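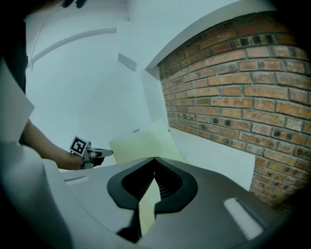 ## Tuesday, evening

The room is so white today. In the morning the light comes strong, and the ceiling with its raised molding looks like the lid of a cake box. When I lived in Drelliditz, our ceilings were flat and a little yellow from my grandfather's cigarettes, and I never looked up at them. In this apartment I look up every day, usually when I should be doing something else.

I want to write down what was done, before I forget it.

I woke at six. I had coffee and the end of the bread, and then I wrote my list on the back of the electricity bill. I wrote five things and I did three. The other two were the curtain and the letter to the landlord, and they have been on every list in April, so I moved them again to tomorrow and I do not feel very bad.

The first thing was the shelf in the kitchen. The screws from the hardware store on Pliltdale Road were too short, and I had to go back to change them. The woman there asked what kind of wall I have. I did not know the word for it in English. I said "the wall which sounds like a box when you knock," and she understood immediately and gave me the plastic things that go into the hole first. They are called anchors. I knew this word only for ships. I paid 9 dollars, and that is too much for such small objects, but the shelf is up and I put only the tea on it for now.

The second thing was to wash the molding. Dust sits on the upper side of it, where you cannot see it from the floor, and I had been thinking of this dust since the winter. I used a sock on the end of the broom. The first corner was all right. At the long side the sock fell off two times, and the second time it fell on my face. After that I tied it with a rubber band and it was fine. I do not think anybody else will notice a difference. I notice it.

My neck hurt after this, so I lay down on the floor for a while and thought about the paint. The landlord says it is Flulleo "Soft Milk," and he gave me half a can for the small repairs. I tried it in the hallway last month and it dried darker than the old paint, so there is now a spot near the door with the shape of a potato. I will not touch the ceiling with it. If one day a crack comes, I will let it stay.
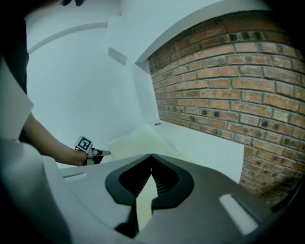 My sleeves needed rolling all day, that was the other trouble. I have only two white shirts that are good for work at home, and both have cuffs that come down again after five minutes. My mother used to hold hers with clothespins. I tried it in the afternoon with one clothespin, and it pinched, and I took it off.

The third thing was the box from home. It has traveled 631 kilometers, first with my uncle's car and then with the bus, and it stood closed since Easter. I expected the winter coat and the photographs. Inside were the coat, four jars of plum jam, a tablecloth I have never seen, and an old Kuruc radio wrapped in a towel. No photographs. I called my mother and she said that of course she kept them, why would she send photographs in a box with jam. One lid was a little sticky but nothing had broken.

The radio works! I was sure it would not. It takes some minutes until the sound becomes clear, and it finds only one station, where a man talks very long about the price of corn. I listened to him while I folded the towel and the tablecloth. I understood nearly everything except the numbers, he says them too fast.

Money: the rent is paid. I have 300 left until the end of the month, and from this I must buy the curtain rod (68, I checked again, it did not become cheaper). Maybe I can live without the rod until summer. The window is on the side where no other house looks in, and I like to wake up with the light anyway.

For dinner I made soup with the last potatoes and ate bread with plum jam after it, standing up. I forgot to buy salt again. Tomorrow: salt, curtain, letter.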